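Ravcombe Storytelling and Song Residency
Progress report to the Woltia Fund
July 25, 2025

1. Activity to date

The residency opened at the Breturbridge amphitheater on schedule. The evening series has drawn 283 listeners against a target of 277. Performers were asked to combine spoken history with original songs, and all but one did so. The remaining performer, a fiddler, presented an instrumental set with short spoken introductions.
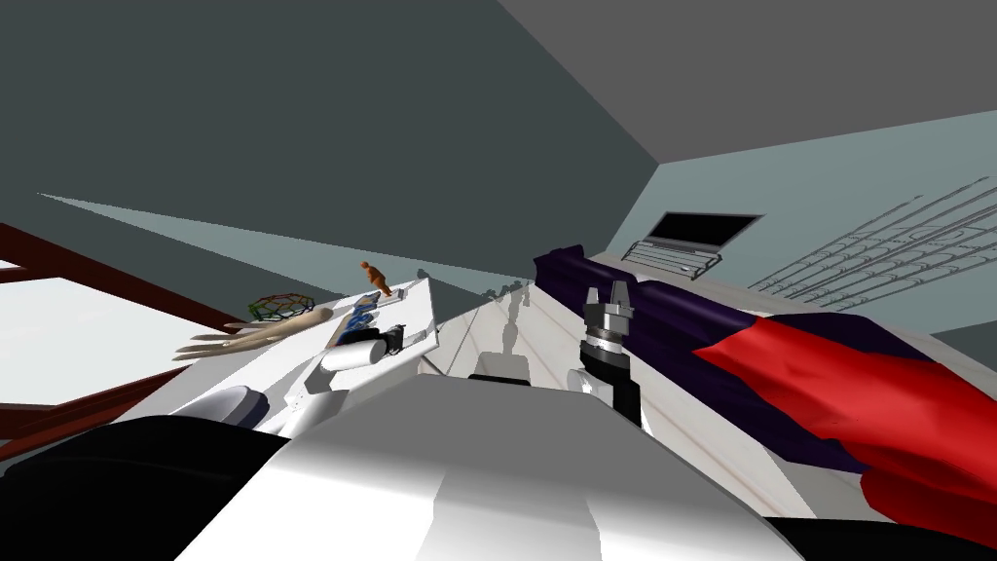

Samina Gilani wrote after the second evening that the songs carried well to the back rows but the stories did not, and that she missed the ending of the ferry tale entirely. The Dobre sound desk has been moved forward in response.

2. School sessions

Two of the four school sessions have been held. Each admits 40 students. Teachers requested printed lyrics in advance, and these will be supplied for the remaining dates.

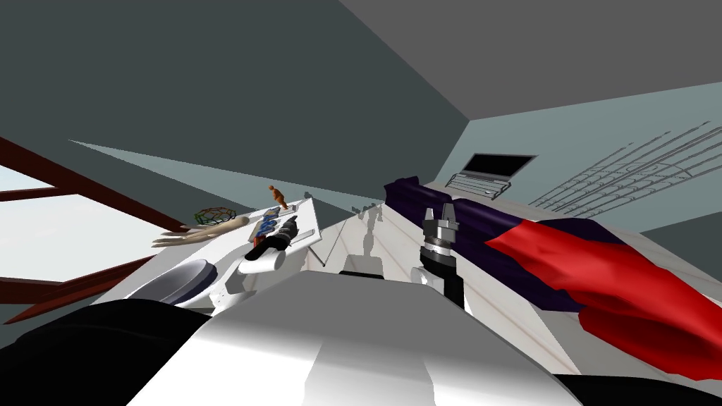

3. Budget and next steps

Spending remains within the approved amount. The residency requests permission to move $100 from printing to performer travel. Recording of the ferry songs is set for the end of the month, subject to weather.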